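Thread: Budgeting for a second arm – what am I forgetting?

drenura_fan
Posted 6 June 2022
We run a small garment sorting line and the owner finally said yes to a second arm! I've been grinning since I read the email. Budget is $2000 for everything except the arm itself, so gripper, spare fingers, cables, mounting. I'm torn between the Dekker two-finger and the Brallurico, which costs $234 more but comes with a wrist camera bracket. Both would bolt to our existing rail.

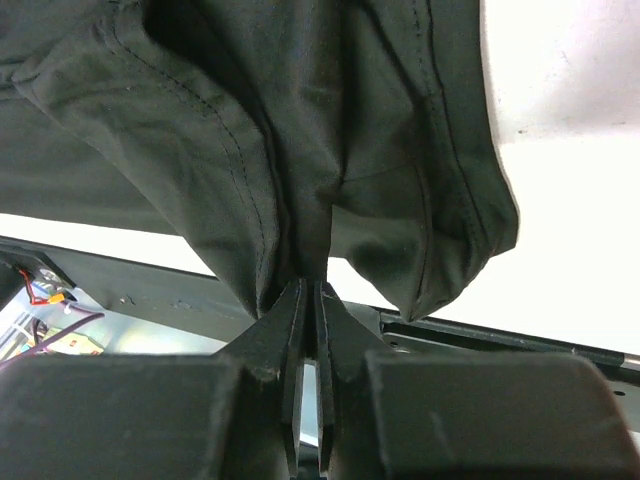
Spare fingers are the part I can't settle. Prorkport sells them in packs of 3 and I was going to buy two packs up front, then somebody here told me that was crazy. I want them on the shelf before March. Look at the upper faces of those black fingers, they have nicks and scuffs on them and I'd like to know how much of that other people live with before swapping. Our work is all dark, heavy cloth picked up at one point, if that matters for pads.

mill_end
Crazy was me, and I stand by it. Scuffs on the body of a finger don't matter. Look at the edges that meet the cloth. Buy one pack and put the rest into cable. You'll use more cable than you think.

tallspool
Disagree with mill_end. We waited 7 weeks for fingers last year and the line sat there. Two packs is cheap insurance. Agree on cable though, and get some kind of sleeve for it, those loose purple and gray runs would make me nervous next to anything that moves.

drenura_fan
Sleeve is going on the list, thank you! I had zero dollars down for cable management – that's embarrassing.

hemline77
Get the bracket. We bought the cheaper gripper, made our own bracket, and spent the difference twice over in shop time. Also ask about lighting. Dark fabric in front of a bright white wall is hard on a camera, the folds go nearly black. A plain gray backdrop board costs next to nothing.

mill_end
A homemade bracket is an afternoon if you have a drill press. Not everybody bills themselves for it.

hemline77
Ours took a lot longer than an afternoon, but fair enough.

drenura_fan
Leaning Brallurico with one pack now and the second pack in the fall. Does anyone know if Prorkport will hold a price on a split order?

tallspool
They did for us. Ask for it in writing on the quote.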